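Support > Weather Stations > Wind and Gust > Ticket 217

Subject: gust readings drop out, Stella station, Skiltville north field
Opened: 28 January 2018
Status: open, waiting on site

Wind speed goes flat at zero in the middle of a blow, then comes back by itself. Temp, pressure, rain all fine the whole time. Tarnden upload shows green all the way through so no alert went out.
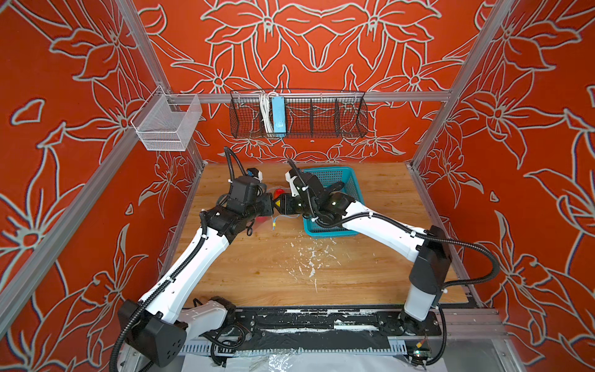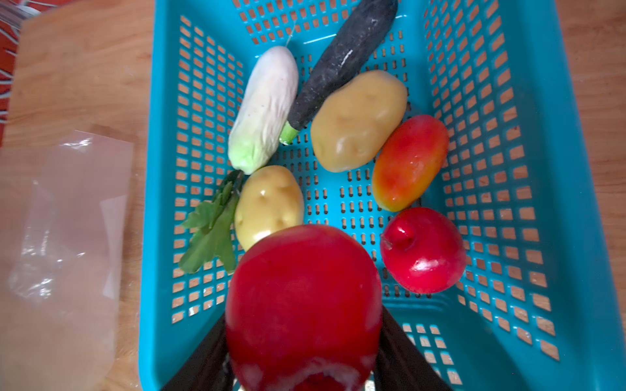
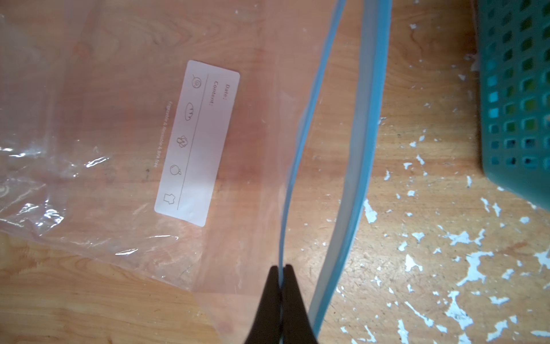
Attachments, in order: white cables and power adapter in the black wire basket; toy vegetables in the blue basket; clear zipper bag, Date/Content label.

Site notes
Stella base unit indoors, Mayrhofer cup sensor on the mast, cable run down the mast and through the wall. Mast is at the fence end, clear to the west, barn to the east. Nothing moved since it went up in September. Firmware is whatever came with it, did not update before opening this, will do if asked.

What we see
Dropouts only when its gusty. Light wind, perfect readings for days. Soon as the squall line came through we lost the peak gust, which is the one number anybody wanted. The spotter group called and asked for it and we had nothing to give them. Neighbor's station up the road had a good trace through the same storm.

Direction keeps working during the dropout. So power is getting up the mast. Speed only.

Log, most recent at the bottom

Entry: power cycled the base. No change. Lost the hour's rain total doing it, be aware.

Entry: swapped power adapter for the spare. No change. Put the old one back.

Entry: support asked for raw counts from the sensor and not the averaged page. Pulled them. Counts stop dead, then restart at full rate. No ramp down. So the cups are not stalling, signal is cutting off somewhere. Agree with support on that.

Entry: support suggested ice in the bearing. Don't think so, was well above freezing for the whole squall. Spun fine by hand next morning. No grinding.

Entry: waggled the cable at the wall while watching live view. Nothing. Waggled at the base of the mast. Nothing. Waggled at the top, had to lower the mast for it, got 2 dropouts in a row. Stopped waggling. Think thats it.

Entry: opened the connector under the sensor. One pin looks green. Rubber boot was not pushed all the way home, probably never was. Cleaned with contact spray, reseated, boot pushed down hard, taped. Also there was no drip loop at all, cable came straight down into the plug. Made one. Added 3 more ties on the mast so the cable can't slap about.

Entry: mast back up. North mark rechecked against the far gatepost, was off a hair, fixed. Live view steady. But its calm today so this proves nothing.

Entry: support says the pin may go bad again even if cleaned, recommends new pigtail. Please quote for 2 pigtails, want one on the shelf.

Still open
- Why did Tarnden stay green? A zero speed with the vane swinging all over should flag as suspect. Can a rule be set for that or is it a feature request. If its a feature request pls log it as one, seperate from this ticket.
- Can the bad hours be marked missing and not zero? The monthly average is junk with the zeros in. Tried editing in Stella, it lets you change the rain but wind is grayed out.
- Is the peak gust stored in the sensor anywhere. Mayrhofer sheet mentions a "hold" register, no idea if the base reads it. Worth a look before it gets overwritten.
- Warranty, does taping the connector void it.

Leave this open until we get a real wind. Next front is due end of the week, will post raw counts after it goes through. Do not auto close please, the last one got auto closed.

Contact support | Ticket list | © 2018 Stella Weather Stations | Back to top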